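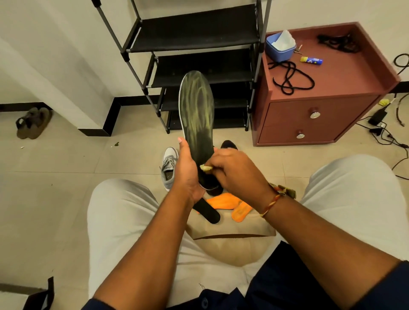 Blog news, part 2

Moving everything off Vernoro took 11 evenings in the end. I had 1,219 comments to bring across and the export kept stopping at the same one, from back in July. I deleted it and the rest went through – sorry if it was yours.

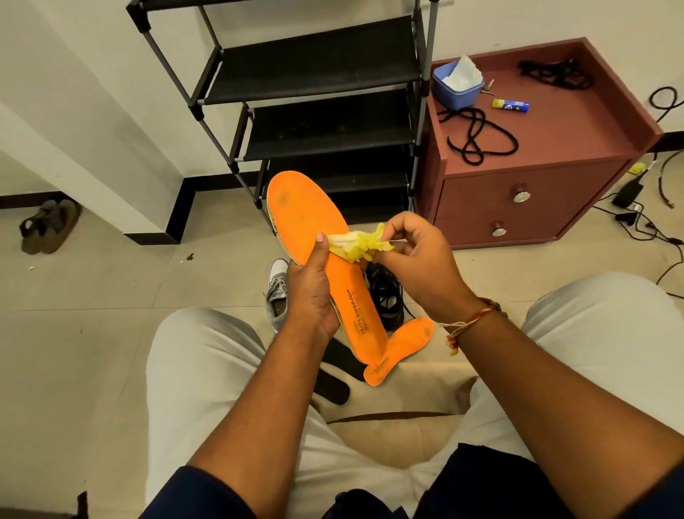
Urbonaitė wrote underneath the last post that the new font is too small on a phone and the old links go nowhere. Both are fair. I've made the text bigger.
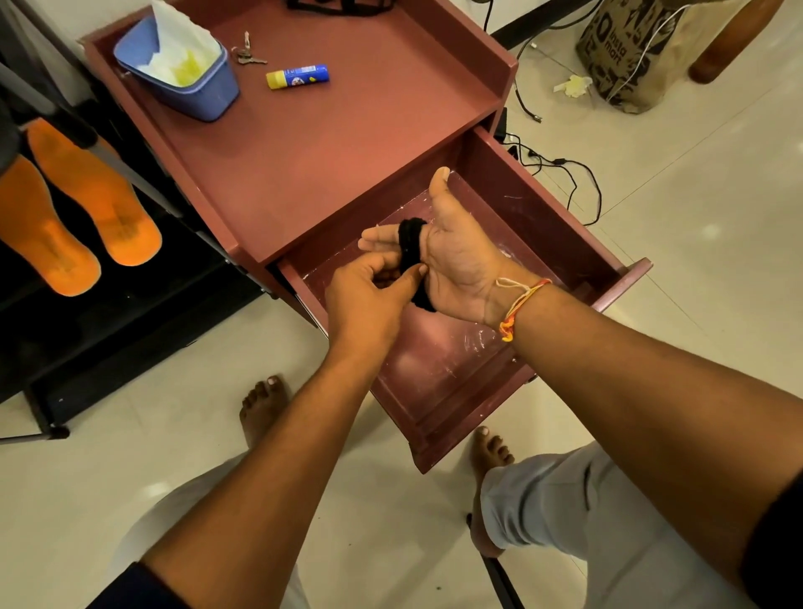

The links will take longer, as 9 of the older posts still need new addresses.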